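April 1, 2018
By Heather Rutherford

Lomwood doesn't need a bigger ground. It needs the one it has to work.

So the club wants 2,239 seats where the old east bank is. Fine on paper. I've been going to Lomwood games since I was a kid and I can count the sellouts on one hand — the Aitken derby, a cup night, that's your lot. Most weeks you could lie down across a row and sleep.

And the toilets. Still the same block behind the scoreboard. Still one line out the door at the break, still no light over the steps. Ask anyone what they'd fix first and it isnt the east bank.

Parking too. The plan adds 200 spaces and takes away the bus turnaround. Who thought of that? People from Prustton come in by bus. Families, older folks, the teenagers who actually sing. Cut the bus and you've built a nice empty stand for them to not sit in.

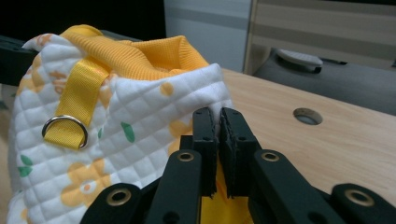
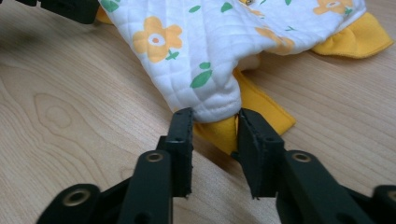 Quilted white fabric with yellow details, in both photos.

Now the money. Nenico got the design job and I have nothing against them, they did the pool and the pool is good. But season tickets go up to $369 next year to help pay for it, and that was on page 3 of a handout I had to ask for twice. Twice. If it's such a great deal put it on the front.

I hear the same answer each time I bring this up. Build it and the crowds will come. Maybe. Prustton built theirs and closed the top tier by November. Nice view of a lot of plastic.

What I'd do — fix the toilets, light the steps, roof over the west side so people stop leaving when it rains. Keep the bus. Then play two seasons and look at the gate numbers again. If we're turning folks away by then I'll come to the meeting and vote for the stand myself, and bring my neighbors.

But not this plan and not at that price. The meeting is at the clubhouse, its open to members and non members both. Go. Ask about the bus.

Contact us | Copyright 2018 | Back to top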